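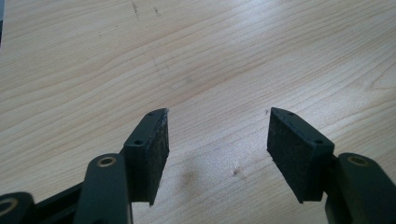 Over the table at Grernutham

About Ikuvon Music School

Ikuvon Music School teaches guitar, piano, voice and drums to children and adults in Grernutham. Our rooms are at 298 Starell Road, up the stairs beside the pharmacy. Parking is at the rear.

Enikő Szalai started the school after ten years of playing in function bands and teaching from her lounge room. She still takes most of the piano students and runs the theory classes. Csenge Kiss teaches voice and leads the adult choir, which is open to anyone - you don't need to read music or have lessons with us.

Lessons run for half an hour or an hour during school terms. Students under 5 can join the singing group with a parent. We prepare students for exams if they want to sit them, and plenty don't.
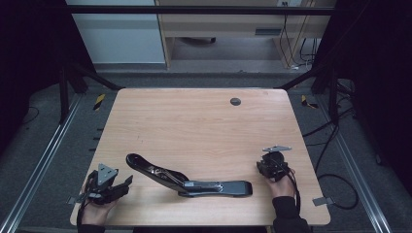 Stapler on the table

We keep a lending library of 800 pieces of sheet music, sorted by instrument and level. Enrolled students can borrow three at a time. A few instruments are also available to hire by the term, mostly half-size guitars and keyboards.

The main concert is held each June in the Szalai Room, our largest space. Smaller groups play there at the end of the other terms.

To ask about a trial lesson, ring the office or leave a note at the front desk.

Page updated November 19, 2020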